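Why do we have elbows?

Bend your arm. Now straighten it. You have just used your elbow, one of the busiest joints in your body. You use it when you eat, when you brush your hair, when you throw a ball and when you put your hand up in class. Most of the time you don't think about it at all.

What is a joint?

A joint is a place where two or more bones meet. Bones are hard and do not bend, so without joints you would be as stiff as a plank. Some joints hardly move, like the ones between the bones of your skull. Others move a lot, like your shoulder.

Your elbow is where three bones meet. The long bone in your upper arm is called the humerus. The two bones in your lower arm are called the radius and the ulna. The ulna is on the same side as your little finger. The radius is on the same side as your thumb.

Feel the pointed, bony part at the back of your elbow. That is the top end of the ulna. It is shaped like a hook, and it fits around the end of the humerus.

A hinge and a twist

The main part of the elbow is called a hinge joint. It works like the hinge on a door. A door can open and close, but it can't tip over sideways, and your elbow is much the same. Your knee is a hinge joint too, and so are the joints in the middle of your fingers.

Your lower arm can do something else as well. Hold your hand out flat with the palm facing up, as if somebody was going to put a coin in it. Now turn it over so the palm faces down. Keep your elbow tucked into your side while you do it. Your upper arm stays still, but the radius rolls across the ulna so that the two bones cross over. When you turn your palm up again they uncross. You do this each time you turn a key or pour out a drink.
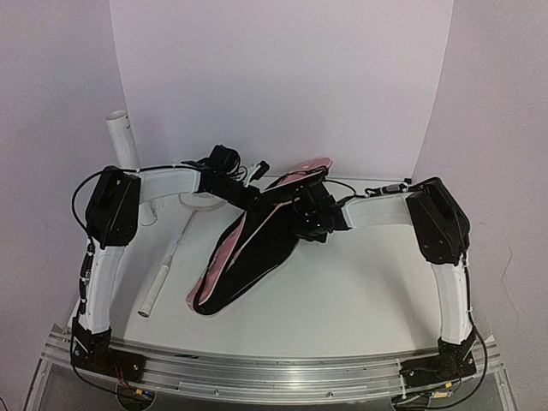

Your shoulder is a different kind of joint, called a ball and socket. The top of the humerus is round like a ball, and it sits in a shallow cup in the shoulder blade. It can move forwards, backwards, out to the side and round in a circle. The shoulder points your arm in the right direction, the elbow makes it longer or shorter, and the wrist sets your hand at the right angle. Picking up a pencil uses all of them.

What pulls the bones?

Bones can't move on their own. Muscles move them, and muscles can only pull. They can't push. This means that you need at least two muscles to work a hinge, one for each direction.

The muscle at the front of your upper arm is called the biceps. When it gets shorter it pulls your lower arm up, and your elbow bends. Another muscle, underneath the biceps, helps it. The muscle at the back is called the triceps. When the triceps gets shorter it pulls the other way, and your arm straightens. While one is pulling, the other one relaxes.

Muscles are joined to bones by tough cords called tendons. Bones are held to other bones by strong bands called ligaments. The ends of the bones are covered in smooth, slippery cartilage, and there is a little liquid inside the joint so that everything slides easily.

Try it: the stiff arm test

Enikő Mészáros teaches a class of nine-year-olds at Purton, and she does this test with them every December. You will need a cardboard tube that fits over your arm, some tape and a helper.

Slide the tube up your arm until it covers your elbow. Ask your helper to tape it in place, but not too tightly. Now try to do these things:

Touch your nose.
Scratch the top of your head.
Put on a hat.
Eat a piece of apple.

Write down which ones you could do and which ones you couldn't. Manee, who is 9, found that she could only eat the apple by throwing it up and catching it in her mouth – please don't copy her, as you could choke. Her friend Gergely asked somebody else to feed him.

Why does my funny bone hurt?

The funny bone isn't a bone. It is a nerve, called the ulnar nerve, and it runs behind the bump on the inner side of your elbow. Nerves carry messages between your brain and the rest of your body. Most nerves are well padded, but this one is close to the skin there. If you knock it against something hard, you get a tingling feeling that can go right down to your little finger. It usually stops quite soon.

Do animals have elbows?

Many do. A dog's elbows are at the top of its front legs, close to its chest. A cat has them in the same place. Birds have elbows in their wings, and they bend them to fold the wings away. Bats have them too.

A whale has elbow bones hidden inside each flipper, but they hardly bend, so the flipper stays stiff and works like a paddle. An octopus has no bones in its arms at all and can bend them anywhere it likes.

Words to remember

Joint – a place where bones meet
Tendon – a cord that joins a muscle to a bone
Ligament – a band that holds bones together
Cartilage – the smooth covering on the ends of bones
Humerus – the bone in your upper arm

Written by Catherine Gillies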